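Bin picking cell: gripper touches the divider, cables rubbing on the wrist
Posted in: Robot cells > Setup and maintenance
3 replies - 3,186 views

Florian Chauvin
June 15, 2021

I look after a small bin picking cell with a KUKA arm and a two-finger gripper. It picks rectangular blocks out of a metal bin with sloped walls and a divider across it. The bin sits on a wooden table and is not bolted down.

Two things are bothering me. First, when a block lies close to the divider, the upper finger touches the panel on the way down and the arm sometimes stops. I put a spring clamp on the rim where the divider meets the side wall and that helped a bit, but the stops came back after 60 picks or so. Second, the cable loop at the wrist has started to rub on the housing. The outer jacket is dull in one spot but not cut through.

Do I re-teach the bin, change the approach, or both? And how much slack should be in that loop? The cell was set up in May by someone who has left, and I have no notes from him.

3 replies, oldest first

Mathis Texier

Had the same thing. Slow it down and it goes away.

Dirk Martens

Slowing down will only make the bump softer. I would start with the bin, before you touch any program.

If the bin can slide on the table, every contact moves it a little and your taught frame is wrong from then on. Push it by hand with the arm parked. If it moves, that is your first problem. Screw two stops to the table on the left and front sides, push the bin against them and teach the frame again. Tape marks are fine for seeing whether something has moved but they won't hold it.

Then check the divider. Press on it in the middle and at both ends. A clamp at one end leaves the other end free, so put a second one there or have it riveted. Make sure both clamps are in your collision model, handles included.

For blocks near the divider, turn the gripper so the fingers close along the panel, and keep the finger 10 mm off it. If the planner can't find a pick with that margin, let it skip the block and come back after the others have been moved.

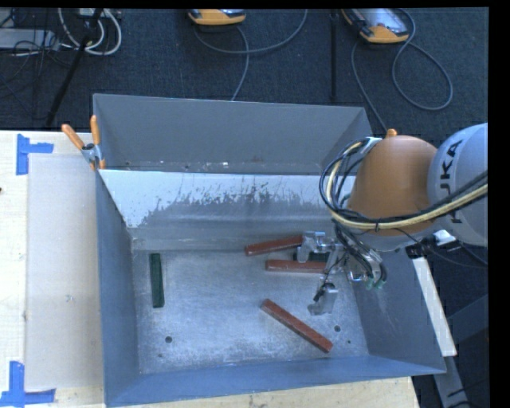 Lama Saliba
Maintenance technician, Zisaditz

I agree with Dirk about the bin. I'll add the cable part, as we run a similar cell with reddish-brown and green blocks and I redid the dressing on ours.

There is no single number for the slack. Jog the arm in T1 to the worst poses you use, normally the four corners of the bin with the wrist turned both ways. At each one, stop and look at the loop. It should never pull straight, and it should not hang lower than the gripper. Ours makes a wide loop beside the orange housing and then goes back up across the link, with a thin black tie holding the bundle together.

Don't pull the ties tight. If a tie bites into the jacket, the cable will fail there. I leave them loose enough that the bundle can turn a little, and I check them every 14 days. Where it rubs, use a sleeve of braided hose. Electrical tape comes off and leaves glue on everything.

Look at the thin wires at the fingers too. They are the first thing to catch on a block when you go in low. Ours are Besson leads and we keep one spare set in the drawer.

For the dull spot you have now: mark it with a paint pen and take a picture. If the mark is worn off at the next check, replace the cable.

Florian Chauvin

Thanks both. The bin did move when I pushed it, almost 3 mm. I'll fit the stops first and teach the frame again, then do the cables.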